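Interrupted sutures, again

Nov 28, 2022

I said in October that I would write up the suturing practice properly and then didn't, so I'm doing it now while it's fresh. This is mostly for my own reference. If you're working through the Soltametti workbook as well, some of it may be useful, but check it against your own notes because I don't follow the book's order.

The exercise is a straight incision closed with simple interrupted stitches, each one tied and cut before the next is started. I've been doing it in 30-minute blocks. Longer than that and my tension goes off, and I only notice when I look back over the line. I also used to set up a fresh piece of tissue every time something went wrong, which got expensive and taught me very little. Now I finish whatever I've started, however it looks.

My thread is the black Bruvoro, bought in a box of 100. I tried their undyed one over winter and couldn't see what I was doing with it. Black shows up well on red and the colour doesn't bother me. It does have a lot of memory when it comes out of the packet, so I run each length through my fingers a couple of times before using it.

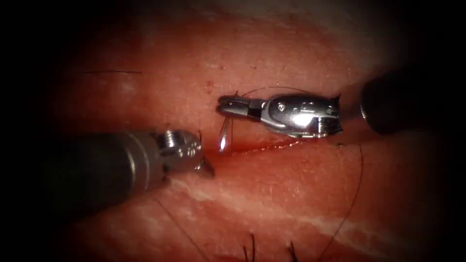 Needle position is where most of my bad stitches begin. The workbook wants the needle gripped a bit past halfway from the point, square to the jaws, and if it's tilted even slightly the bite comes out crooked on the far side. I look at the needle before every pass now. At the moment I like to check it, it's hanging from the tips of the jaws with the point down near the tissue, close to the cut, and the tail of the thread arcs up over the top of the instrument. The tail is worth a look as well. If it has wandered across the incision I move it before going in, otherwise I end up driving the needle over my own thread and having to back out.

Entry should be straight down. I was going in at a slant for months, which gives a shallow bite and makes the edges roll under when the knot is tightened. Going in vertically and letting the curve do the work fixed most of it. The other half is coming out the same distance from the edge as I went in, and I'm still uneven there, usually wide on the exit side.

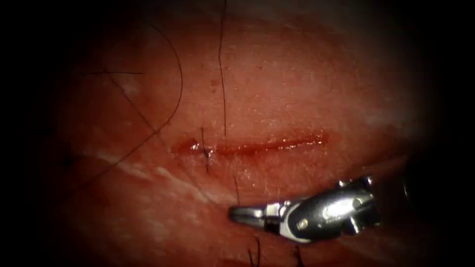
The first stitch takes me the longest. With nothing holding the edges yet, they slide against each other and it's hard to judge whether they're level. Some people start in the middle and halve the gaps from there. I've tried it and it does give more even spacing, but I prefer starting at one end, and the Cirneveo sheets I learned from were drawn that way. I pull the first knot down gently until the edges meet, and stop. It always feels too loose. Tightening it further just puckers the tissue and then everything after it has to match the pucker.

For the knot I do a double throw, then a single, then another single in the opposite direction. My old habit was to repeat the same direction, so I was making grannies without knowing it. They look fine until you tug them.
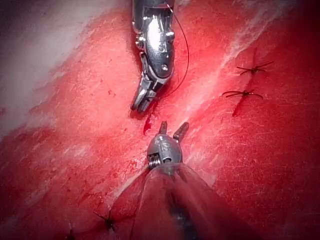
Four knotted stitches along the line.

Spacing is better than it was in October, though I still drift when the incision runs on a diagonal to me. I seem to set each stitch square to myself and forget about the cut. Turning the work helps, when it can be turned. I've also started leaving the tails a little longer and trimming them all at the end, and I'm undecided about that. It saves changing over to the scissors every time, but long tails get caught in the next loop. 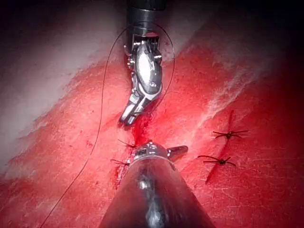
Managing the loop is next on my list. I make mine too big, I think because a wide loop is easy to see, and then I spend ages drawing the slack through. A shorter working length would sort that out, and I've cut the next few pieces down by 10 cm to see if I can still tie comfortably at the last stitch.

After that I have 2 pages left in this section of the workbook and then it's on to continuous suturing, probably after the Christmas break. I need to order more needles before then as well. The shop in Dursun was out of the size I use.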